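Hülya Aksoy
Thread on subscription boxes and the refund I have been chasing since August. It is a bit long, sorry. I write it in pieces so you can skip the ones you don't need.

1/
I signed up to a monthly coffee box from a company called Plema. The price on the page was $16 for the first box. Under the button, in small grey letters, it said the plan becomes yearly after the first box unless you change it in your account. I did not read the grey letters.

2/
Four weeks later my card was charged $119. No email before it. One email after it, with the subject "Thank you for staying with us!"

3/
I wrote to them the same evening. The answer came the next morning and it was polite. They said the yearly plan cannot be refunded once "the fulfilment cycle has opened". I asked what day the cycle opens. They said it opens on the day of the charge.

4/
So there is no moment when you can be charged and still be early enough. I read that email three times because I thought my English was the problem. I sent it to my friend Golnar Jalali, who grew up here, and she said no, your English is fine. 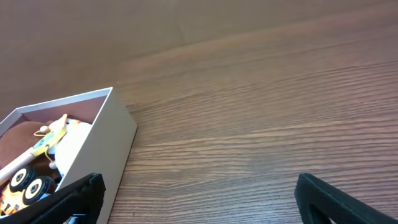 White box on the table.

5/
Golnar told me to look at who takes the payment. On my bank statement it did not say Plema at all. It said Buteck, which is the company that handles the billing for them. Buteck has its own help page and its own cancellation form, and the form is not linked anywhere on the Plema site.

6/
If you have the same kind of charge, check the name on the statement first. I lost nine days writing to the wrong people.

7/
The Buteck form has a box for your reason, and it allows 500 characters. I wrote a very nice explanation and it was too long, so I had to cut it. What was left was this:

"I was moved from a monthly offer to a yearly plan. I received no notice before the charge. I did not use the yearly plan. Please cancel it and return the full amount to my card."

8/
Then silence for a while. I kept a small file with screenshots of the offer page, the charge, and every reply with the time on it. Please do this on the first day. The offer page was changed while I was waiting, and now the yearly line is in normal black letters above the button. My screenshot shows the old one.

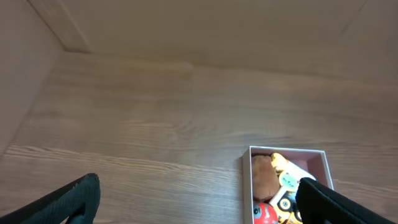 Wooden floor and beige walls.

9/
Some people asked in the replies why I didn't go directly to the bank. I did call them. The person was kind, and explained that for a disputed charge they want to see that I tried with the seller first, and that I should give the seller a fair time to answer. My bank told me this, yours may say something else – ask them.

10/
She also told me that blocking the card is not the same as cancelling. The seller can still say you owe the money. I had believed for years that a new card number solves everything. I have done it with a gym before, so now I am a little nervous about the gym.

11/
After my second message to Buteck they offered me half back as store credit. I said no thank you. Then they offered a "pause" of three months. A pause means they keep the money and send the coffee later. I said no thank you again, with the same words, copied and pasted. Golnar's advice was to never write a new argument, only repeat the request.

12/
This week the full amount was approved. The email says five to eight business days. I will believe it when I see it in the account, but the plan now shows as "ended" and I have a screenshot of that also.

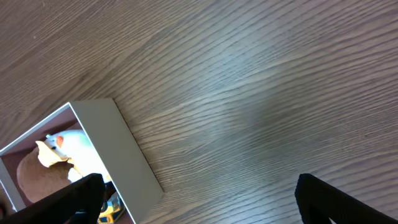

WHAT I CHECK NOW BEFORE I SIGN UP

13/
I look for the words "renews", "term" and "minimum". I use the search on the page, it takes a few seconds. I also open the cancellation page before I pay. If I cannot find it while I am not angry, I will not find it when I am.

14/
I put a reminder in my phone for five days before the first renewal, with the name of the billing company in the title. Last night I went through my other subscriptions. There were two I had forgotten, a recipe app and Villberg, the cloud storage I stopped using when I changed laptops. Both are cancelled. Villberg took two clicks and they sent a confirmation straight away, so it is possible.

15/
To the person who asked if the coffee was good: the first bag was quite nice, the second one was too sour for me. I buy it from the shop near the station again.

16/
I will add one more post here when the money arrives. If you are also waiting on Buteck, tell me how many days it took for you.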